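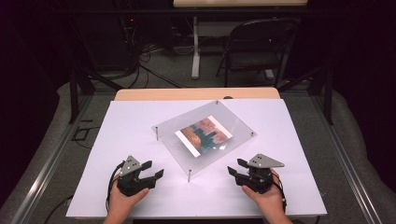

Notebook 4, p. 40

April, morning

Dye garden bench. The second madder vat is ready and I am very pleased with it! Yesterday's skeins came out a proper brick red, deeper than anything we managed last year, and the only things I changed were the water and the patience. Rainwater from the butt this time, with a pinch of chalk stirred in, and I kept the pot well below a simmer the whole way (madder goes brown and sulky if you let it get too hot, as all of last year's samples will tell you).

Recipe as done: 100 g wool, alum mordant overnight, 100 g ground root soaked in a bucket for a day before going anywhere near the heat. Left to cool in the pot. Rinsed twice, no soap yet.

The exhaust bath still has plenty in it. Second dip gave a soft coral, third a sort of peach that Vinh Tôn wants for the Chuensuk scarves. I said yes before he had finished asking. Vinh, if you are reading this, please label your skeins with the cotton tags, the paper ones go to mush.

Weld next. Seedlings in the far bed are up and looking strong, so with luck we'll have our own yellow next summer and can stop buying it in. Until then there is half a sack of dried tops from Itora, good and green-smelling. Over the weaker indigo that should make a lovely teal. I want to try it on the Rallell fleece first, which takes colour unevenly in a way I have come to like very much.

Indigo vat: a bit tired. Coppery skin is patchy and the liquid underneath is more blue than yellow-green. Fed it fructose and a little lime, stirred slowly, lid back on. Look again after lunch.

Later, 3.20. Much better! Dipped a test strip of the Duster cotton, out it came bright green and turned blue while I stood there grinning at it. I never get tired of that. Two more dips and it is as dark as I'd want.

To do: strain the walnut husks, order alum, cut new sample cards, move the madder skeins out of the window before the sun gets to them.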